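The letter from the council came on the 19th October, and it said the creek behind Kovari Alley could be planted again.

I had been asking for four years. My grandmother's people had camped there before there was an alley, when the water still ran down to Wulach and you could get eels out of it with your hands. She had shown me the place when I was six. By then it was a ditch with a fence on either side and a shopping trolley in it.

I took the letter to my aunt. She read it twice and put it under the fruit bowl.

"Who's going to do the work?" she said.

"We are. Them too. They're giving us the plants."

"How many?"

"Seven hundred and ninety-three."

"That's an odd number."

"It's what the nursery had."

She got up and filled the kettle. She had not been down to the creek since the funeral, and I did not ask her to come.

The first morning there were 24 of us. Half were family and the rest were from the new houses on the other side. They had brought their own gloves and stood in a group near the fence. A man from the council read out the plan, which said where the sedges went and where the old hearth was, and that no one was to dig within four metres of it. Then he looked at me, and I said what my grandmother used to say when she got to the water. I had to stop once to remember the next word.

After that we started on the bank. The mud was heavy and the old drain had to be dealt with before anything could go in. We worked until the light went.
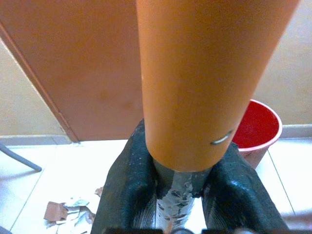 ## February

The summer was dry. We lost the top row, and some of the sedges went brown at the tips, but most of the bank held. People from the new houses took turns with the watering. One woman left a jar of plums on our step and did not knock.

I went down most evenings. There was not much to do by then except pull thistles and look at the water, which was low but moving.

One evening my aunt was there before me. She had her good shoes on and was standing by the hearth, well inside the four metres.

"You've put the reeds in the wrong place," she said.

"It was on the plan."

"Your grandmother cut them further down. Past the bend." She pointed with her chin. "It was softer there."

I said we could move them when the rain came.

"I'll show you where," she said, and she set off along the bank – slowly, one hand out towards the fence – and I went after her with the bucket.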